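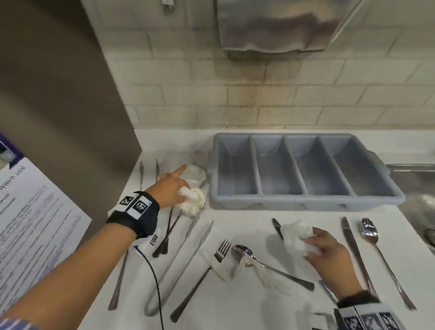

Runell adds kitchen cleanup to its hand demonstration set

24 May 2018

Runell has extended its collection of human hand demonstrations to kitchen cleanup, the company said in a project update. The new portion holds 3,264 recorded episodes of people wiping, sorting and putting away silverware and small kitchen items. It will be used to train a policy for two-armed manipulation under the project name Korness.

The episodes are recorded without a robot in the loop. A demonstrator wears a band on each wrist, printed with black-and-white square markers, and a head-level camera tracks the markers while the hands do the work. The position of each wrist is computed from the markers in every video image. Finger motion is estimated separately from the same video.

Runell said the cleanup tasks were chosen for the amount of contact they involve. Wiping a knife blade with a paper towel while the other hand steadies a cup requires the hands to do two different jobs at once, and a crumpled towel changes shape with every pass. Earlier portions of the set were limited to rigid objects moved from one fixed spot to another, and policies trained on them did poorly when both hands had to press on something.

Work surfaces are left cluttered on purpose. Forks, spoons, table knives, a serrated knife and serving tongs may share one counter with a cutlery bin, and items are allowed to touch or overlap. Demonstrators are told what the end state should be but receive no script for the order of steps. A single episode is capped at 40 seconds. Longer jobs are split at the point where one object is released and the next is picked up.

Of the recorded episodes, 1,757 have passed review and carry text labels for each step. Another 179 were rejected, most of them for marker loss. Steel surfaces were the main source of trouble in the first recordings, which began in January. Reflections in sinks and appliance panels produced false marker detections, and the tracking software placed the wrist behind the backsplash for several images at a time. A filter now discards any wrist position that would require the hand to move faster than a set limit — the remaining gaps are filled from neighboring images if they are short enough.

Labeling is handled by Betus, which also wrote the review tool. Each episode is checked by two people, and disagreements over where a step starts or ends go to a third. The remaining episodes are still in the queue.

Transfer to hardware is being tested on a two-armed station at the Teixeira lab. The recorded wrist paths are converted to gripper paths, with a fixed offset between the band and the fingertips. Runell said the offset holds for pinch grasps and breaks down for flat-hand wiping, where the palm carries the load. A second calibration step for wiping motions is in development.

The company has not said whether the set will be released outside the project.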